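Unit 4: Packaged Foods and the Household Budget
Department of Consumer Studies, Betmont College

Reading for this unit: Course packet, section 2, pages on unit pricing.

4.1 Unit price
The shelf price of a food tells the shopper what the package costs. The unit price tells the shopper what a fixed amount of the food costs, most often 100 grams. Students are expected to work out unit prices by hand before using the Letunico worksheet.

Unit price = shelf price divided by net weight, times 100

A 600-gram bag of rice sold at $2.40 has a unit price of 40 cents per 100 grams.

4.2 Single-serve packaging
Noodles, snacks and similar dry goods are commonly sold in small packets. The smaller the packet, the larger the share of the price that goes to wrapping, printing and handling. Storage at home also affects cost, as food that is forgotten is often thrown away. 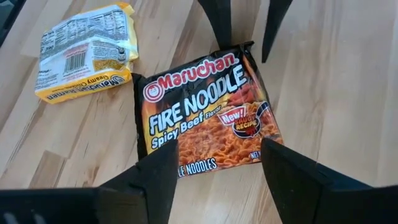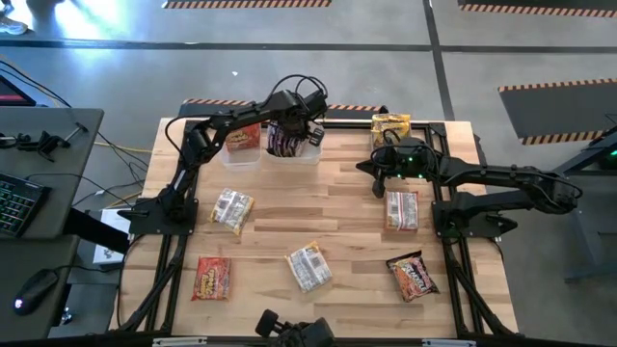
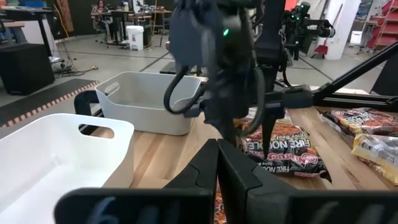 Figures 4.1 to 4.3. Packaged foods on a wooden tabletop; storage bins appear in Figures 4.2 and 4.3.

4.3 Net weight and serving size
Net weight excludes the package. Serving size is set for nutrition labeling and should not be used to compare prices between brands.

Assignment
Select 20 packaged foods from one store in the Prerkham area. Record the shelf price, net weight and unit price of each. Submit the completed table with a written comment of two pages. Tables without units will be returned unmarked.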